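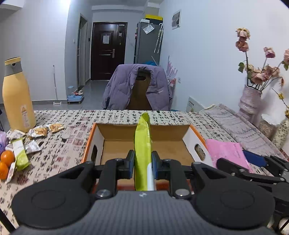
Figura 2-1. Garra manual com embalagem de snack entre as almofadas dos dedos, por cima de uma caixa de cartão aberta.

Início Produtos Manuais Peças Contactos
Manuais > Garras manuais > Guia de instalação > 2. Planeamento da compra
Pesquisar no manual Ir

2. Planeamento da compra e do orçamento

Esta secção deve ser lida antes de fazer a encomenda. Ela serve para a pessoa que prepara o orçamento e também para a pessoa que vai trabalhar com as garras, e é melhor que as duas leiam juntas. Os preços estão na tabela do distribuidor Szulc e são válidos até março.

2.1 Definir o trabalho

1. Escreva a tarefa numa frase simples. Exemplo: "pôr embalagens pequenas de comida dentro de uma caixa de cartão".
2. Faça a lista dos objetos. Para cada objeto anote a largura no ponto mais estreito, o peso e o tipo de superfície (película lisa, papel, casca de fruta).
3. Marque na lista os objetos que se deformam com a pressão. Uma embalagem alta e estreita pode ser agarrada em pé, como na Figura 2-1, mas a película faz dobras e a posição dos dedos tem de ser ensaiada.
4. Indique o lugar do trabalho: bancada, mesa de casa ou linha. Se houver toalha na mesa, anote também.

Nota: Os objetos redondos, como as laranjas, pedem mais abertura dos dedos. Confirme a abertura máxima na secção 5 antes de escolher o modelo.

2.2 Decidir a quantidade

5. Para uma tarefa de uma só mão, encomende uma garra por operador.
6. Para tarefas de duas mãos, encomende 2 garras por operador. Não divida um par entre dois postos, a calibração do par é feita em conjunto.
7. Acrescente almofadas de contacto de reserva. A Biltwood fornece as almofadas em sacos de 8 unidades.
8. Acrescente um jogo de parafusos para as articulações. Os parafusos de trás e os da frente têm tamanhos diferentes e não se podem trocar.

ATENÇÃO: Não use almofadas de outro fabricante. A espessura não é a mesma e os dedos podem não fechar em paralelo.

2.3 Calcular o custo

9. Comece pelo preço do conjunto base, que é de 1.097 euros sem IVA. O conjunto base inclui uma garra, a mala e o cabo.
10. Some as peças de reserva dos pontos 7 e 8.
11. Some o transporte. As encomendas saem do armazém de Indville e o transporte é cobrado por mala, mesmo quando vão várias malas para a mesma morada.
12. Some os objetos de ensaio. Muitos clientes esquecem esta linha. As embalagens de comida estragam-se com o uso repetido e devem ser compradas outra vez, e as caixas de cartão também.
13. Reserve 20 % do total para peças e substituições no primeiro ano.

Nota: A formação não está incluída no conjunto base. Se a equipa nunca trabalhou com garras manuais, peça o orçamento da formação no mesmo pedido.

2.4 Preparar o espaço

14. Meça a mesa. A caixa de destino fica à frente do operador e os objetos ficam aos lados, dentro do alcance do braço.
15. Deixe espaço livre dos dois lados da caixa quando se trabalha com duas garras. Os corpos das garras são largos e podem tocar um no outro.
16. Afaste jarras, vasos e outras peças que se podem partir.

CUIDADO: Não ponha os dedos da mão entre as articulações quando a garra está a fechar.

2.5 Enviar o pedido

17. Preencha o formulário G-4 com os dados das secções 2.1 a 2.4.
18. Indique se o pedido é para o modelo normal ou para o modelo Gulitz, de dedos compridos. Sem esta indicação, é enviado o modelo normal.
19. Envie o formulário ao cuidado de Joana Brandão, apoio a encomendas. A proposta é enviada por escrito e deve ser assinada antes da expedição.

Revisão desta secção: 14/06/2026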